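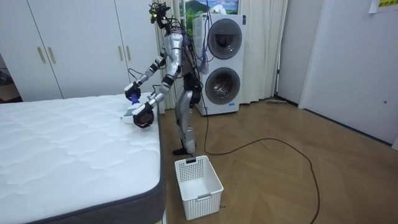

Mattress cleaning, Silcombe building.

Silcombe Transitional Housing Program
Interim Progress Report to the Mohamedi Fund
Submitted 2018-04-24

Summary

The Silcombe Transitional Housing Program provides furnished short-term housing to adults and families leaving emergency shelter. The Mohamedi Fund supports the Silcombe building, the move-on rent guarantee, and part of the cost of opening a second site at Urkby. This report covers the period since the last interim report and describes progress against the work plan attached to the grant agreement.

The Silcombe building is open and in full use, apart from the four units on the north stair that remain closed for plumbing work. Occupancy of the available units averaged 88 percent. The Urkby site is behind schedule. The delay and its effect on the budget are set out below, and the program asks the Fund to approve one change to the work plan.

Occupancy and admissions

The program received 200 referrals during the period. Most came from the county shelter intake desk, and the remainder came from hospital discharge staff, the domestic violence hotline, and faith groups. Referral volume was higher than expected through the winter months and has stayed high into spring.

The occupancy target in the work plan is 90 percent. The shortfall is explained mainly by the time needed to turn a unit around between households. In the previous report the program stated its intention to shorten that time. Some progress has been made on cleaning and inspection, and very little on paperwork. A household offered a unit must still supply income records that many people in shelter do not have in hand, and the unit is held vacant while those records are obtained. The program now allows a household to move in on a provisional agreement while the records are being gathered. The change took effect late in the period and its results will not be visible until the next report.

Families with more than two children continue to wait longest. Silcombe has few units large enough to house them under the occupancy code. The design for Urkby was revised last year to include larger units for this reason, and the program regards this as the strongest argument for completing the second site as designed.

Length of stay

The program model assumes that a household will stay for up to one year. Stays have grown longer. Households are ready to leave, in the judgment of their case managers, some months before they are able to find a lease they can afford. Rents in the area have continued to rise and several landlords who accepted program households in the past have sold their buildings or stopped accepting assistance payments.

The move-on rent guarantee was designed with this problem in mind. Under the guarantee, the program agrees to cover a landlord's documented losses, up to $3000 per tenancy, if a former program household falls behind on rent or causes damage beyond the deposit. Landlords who have signed on describe the guarantee as useful. No claim was paid during the period. One claim was opened and then withdrawn after the household and the landlord agreed on a payment plan with help from the case manager.

Recruiting new landlords has been slower than recruiting households. The guarantee is currently explained in a long document that was written by counsel and is difficult to read. A plain two-page version is in draft. The program also plans to change the order of its outreach and approach small owners first, as the larger management companies require approval from out-of-state offices and rarely respond within the time a household has available.

Unit preparation and furnishing

All units are offered furnished. Each household receives beds, a table and chairs, basic kitchen goods, and bedding. Households may take the bedding and kitchen goods with them when they leave. Larger furniture stays with the unit.

Mattresses are the largest recurring furnishing cost after appliances. Under the standard adopted for this grant year, each mattress is stripped, cleaned, and inspected between households, and is replaced if it shows damage to the seams or cover. Fitted protectors are issued new. The inspection form has been shortened and is now kept with the unit file, so that a case manager can confirm that a unit is ready without contacting the maintenance office.

Wood floors on the upper levels have held up well. Floor coverings in the entry halls have not, and will be replaced from the building reserve at no cost to the grant.

Maintenance of the Silcombe building

The four closed units share a drain line that failed in the first weeks of the reporting period. The initial repair addressed the visible leak only. When the leak returned, a camera inspection of the line showed that the older pipe had corroded along most of its length behind the stair wall. The contractor has recommended full replacement. The households affected were moved to other units within the building, and the program covered their moving costs and replaced personal goods damaged by water.

Replacement of the line requires a permit and the temporary closure of the north stair. The fire marshal has agreed to the closure in principle, subject to a posted exit plan. The program expects the units to return to service in August. Insurance has accepted the claim for water damage to the interior but has denied the claim for the pipe itself. An appeal has been filed. The program has not assumed any recovery in its budget forecast.

The heating system operated through the winter with two short outages, each resolved within a day. Tenants raised concerns about drafts in the corner units, and weatherstripping was installed. Complaints about noise from the laundry room have been addressed by limiting its evening hours, although some working tenants have asked that the earlier hours be restored. Staff are reviewing whether a quieter replacement washer would allow this.

Urkby site

The Urkby site is a former nursing residence to be converted to apartments. The work plan called for construction to begin in the current quarter. Construction has not begun.

The delay has two causes. The first is the zoning approval, which was granted later than planned after a second public hearing on parking. The approval carries a condition that the program provide screened trash storage and additional spaces on the east side of the lot. The second cause is the discovery of asbestos floor adhesive in the service wing, which had not been sampled in the survey carried out before purchase. Abatement must be complete before interior demolition can start.

Revised drawings showing the east lot have been submitted. Bids for abatement have been received and are under review. The program expects to sign an abatement contract before the end of the quarter. The general contractor has agreed to hold its price for a limited time, after which the bid will be adjusted for the cost of materials.

Relations with neighbors at Urkby have improved since the second hearing. The program held an open house on the grounds and has published a telephone number for questions about the construction. Most of the calls received so far have concerned the trees along the front of the property. The mature trees will remain.

Records and reporting

The program moved its case records to the Gosteck system during the period. The former system could not produce the exit data that the grant agreement requires, and staff had been assembling those figures by hand. Active household files have been transferred. Closed files are being transferred as time allows, with the most recent first.

Staff found the early weeks difficult. Several fields did not carry over correctly, including dates of prior shelter stays, and these were checked against paper files before any figures in this report were prepared. The program believes the occupancy and referral figures given here are reliable. Figures on household income at exit are not yet reliable and have been left out. They will be supplied in the final report.

Staffing

Case management positions were filled for most of the period. The housing navigator position, which is responsible for landlord recruitment, was vacant for part of the winter and contributed to the slow growth in the number of participating landlords. It has now been filled. The night desk continues to rely on temporary staff. The program has raised the hourly wage for that position within the approved personnel budget and has reopened the search.

All direct service staff completed the annual training in de-escalation and mandated reporting. Training in the new records system will be repeated for staff hired after the transfer.

Budget

Spending on personnel is slightly below plan as a result of the vacancies described above. Spending on furnishing and unit preparation is on plan. Building repair is over plan and will remain so through the end of the grant year. Funds set aside for Urkby construction are unspent.

The program does not ask for additional funds at this time.

Requested change to the work plan

The program asks the Fund to approve a revised start date for Urkby construction, to follow completion of abatement, and to allow the unspent construction funds to be carried into the next grant year for the same purpose. The scope of the project, including the larger family units, would not change. A revised schedule and the zoning decision are attached.

Work planned for the next period

Completion of the drain line replacement and return of the north stair units to service.
Award of the abatement contract at Urkby.
Release of the plain-language guide to the rent guarantee.
Review of provisional move-in agreements and their effect on vacancy time.
Transfer of remaining closed files.

Attachments: A, statement of expenses; B, revised Urkby schedule; C, zoning decision; D, drain line inspection report.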